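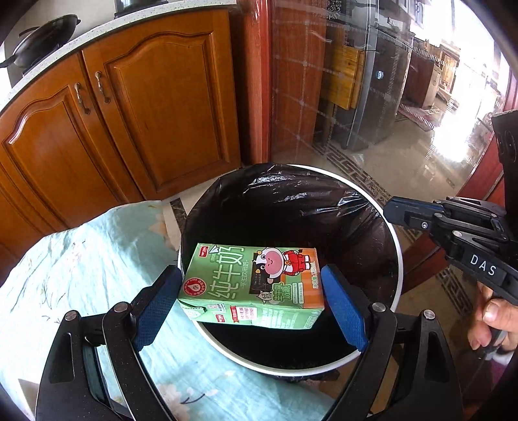

Milk cartons: straight in the bin, or rinse and save?

vakikfan46
Small kitchen, one round bin by the cabinets, black liner. We get through a lot of those little milk cartons and I finally have a routine I love! Squeeze flat, fold the ends in, drop it. One liner lasts me ages now – so satisfying.

Negin Mahmoudi
7/28/23
Love the folding, but please rinse first! A splash of water, shake, pour, done. I had a sour bin all March until I started doing that.

clovuvell
Disagree on rinsing if it's going in the trash anyway. Just change the bag more often. I pay 5 for a roll of 40 liners and swap every night.

Negin Mahmoudi
Every night?! Half of those bags must go out nearly empty. Rinsing takes me five seconds.

ultell_524
Check if your town takes cartons before you bin them. Ours does – I keep a paper bag on the door handle and flat ones stack up beautifully in it.

vakikfan46
Ooh, I never looked! Will call tomorrow. Still not sold on the rinsing, clovuvell has a point there.

clovuvell
Ha, thank you. Black liners are the best, by the way, drips don't show.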